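Speckled ware

Speckled ware is a broad name for cups, bowls and planters whose outer surface is scattered with fine flecks of a second color. It is one of the most cheerful and forgiving finishes in the home, and it turns up on everything from mugs to large open containers.

Appearance
The ground color is usually quiet - gray, cream or a soft blue - and the flecks may be silver, tan or rust brown. They are seldom spread evenly. A good piece can look almost plain on one side and wonderfully busy on the other, and turning it in the light is half the fun!

Making
Flecks can come from grains in the clay or from a glaze flicked on with a stiff brush. The Clovton workshop, which started with 18 shapes and later grew to 249, used the brush and prized its happy accidents.

Use at home
Speckled pieces mix beautifully with plain, bright ones. A gray cup shape beside a pale yellow bowl and a pink tray is a lively grouping, and a dark tabletop lets all three colors sing. Small patterned items are best given a little space of their own.

See also: Glaze; Tableware; Trays
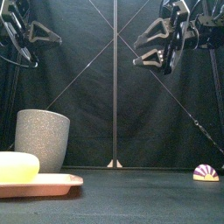 Tania Miah: Could the Making section mention speckled enamel too? My grandmother's bowls were all enamel on steel, and the flecks were every bit as lovely as the ones on clay.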